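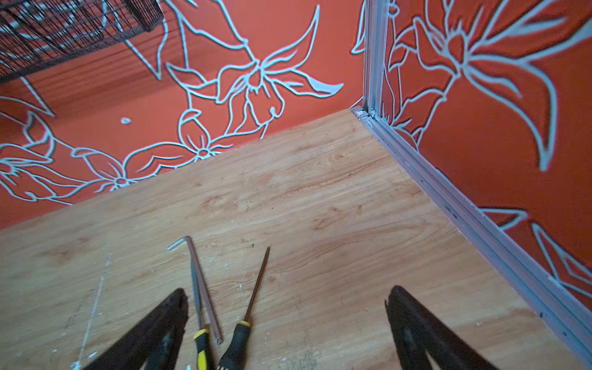
4. Before you start on the frame

Get your tools together first. You want two screwdrivers and the hex key, and I put mine down on the floor next to where I'm working so I'm not crawling off to find one with a side panel balanced on my knee (I have done this, it ended with a dent in the skirting board). The Flosto bookcase comes flat in two boxes and the long one is heavy, so get someone to take the other end.

4.1 Lay the two side panels down with the drilled edges facing each other. Put a blanket under them if you care about your floor. Mine was past caring years ago!

4.2 Push the dowels into the bottom rail. They should go in by hand – if one sticks, twist it, don't hit it.

4.3 Join the bottom rail to the left side panel with two of the 50 mm bolts. Turn them with the short leg of the hex key in the bolt head and your hand on the long one. Stop when they're just snug.

4.4 Do the same on the right, then the top rail.

4.5 Now stand the whole thing up, check it's square, and go round all the bolts again properly.

Note: older Siltalari kits have a slightly shorter top rail. If yours won't reach, look at the sticker on the box. Kamran Minhas spent a whole evening on his before he spotted he had one part from each kit.

Caution: don't use a power driver on the bolts. The inserts pull straight out and then you're into glue and matchsticks, see section 9.

4.6 Fix the wall strap to the top rail with the 15 mm screws. Please do this one even if the bookcase feels solid, especially with small children about. Leave the wall end loose for now, we'll come to it in section 5 once you've found where the thing is going to live.

Flosto bookcase set-up notes by Sinéad Cronin | Updated Aug 25, 2022 | Contact | Back to top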